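Home Economics for Reluctant Adults
Handout 4: Heat, and Where It Goes

Bring this back next session. Last time fifteen copies went out and I got to hear fifteen explanations of why they had stayed on the bus.

Heat moves from the warm thing to the cool thing. It does this without being asked and it does not care what you paid for the warm thing. Your soup is losing heat to the kitchen, the kitchen is losing heat to the yard, and the yard, in Pravstead in April, is beyond help.

There are three routes out.

Conduction. Heat passes through whatever is touching. A metal spoon left in a pot will teach this faster than I can. Metals are good at it, wood is poor at it, and still air is very poor at it, which explains wool sweaters and most of the double-glazing trade.

Convection. Warm air or liquid rises, cooler stuff slides in underneath, and round it goes. A lid stops a good deal of this. Students who leave the lid off "to keep an eye on it" are heating the ceiling.

Radiation. Heat also leaves as infrared, straight across a gap, even an empty one. Shiny surfaces give off little of it and bounce back most of what hits them.

A vacuum flask goes after all three. Two walls, next to nothing between them, the facing surfaces often shiny, and a stopper on top. The neck is where the walls meet, so the neck is where the heat sneaks out.
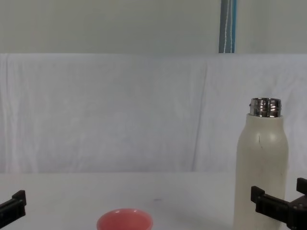
Why does a half-full flask cool faster than a full one?
There is less hot liquid to hold the heat, while the neck and stopper leak at nearly the same rate as before. Fill it to just under the stopper, and rinse it with hot water first so the drink doesn't spend its first minutes warming the inner wall.

Homework, in the order I will ask for it:

Put 900 ml of hot tap water in a lidded pot. Take the temperature at the start and again after 40 minutes. Repeat with a towel wrapped around the pot, starting at the same temperature. Write down both pairs of numbers, including the ones you don't like.

Turn off the stove before the towel goes anywhere near it. Lenuța Ene, who taught this course before me, put that line in capitals, and I have seen the towel.

Reading: Lungu, the chapter on kitchens. Skip the part about iceboxes unless you own one.

Room 1005 again next time. The radiator there is stuck on, so dress for it.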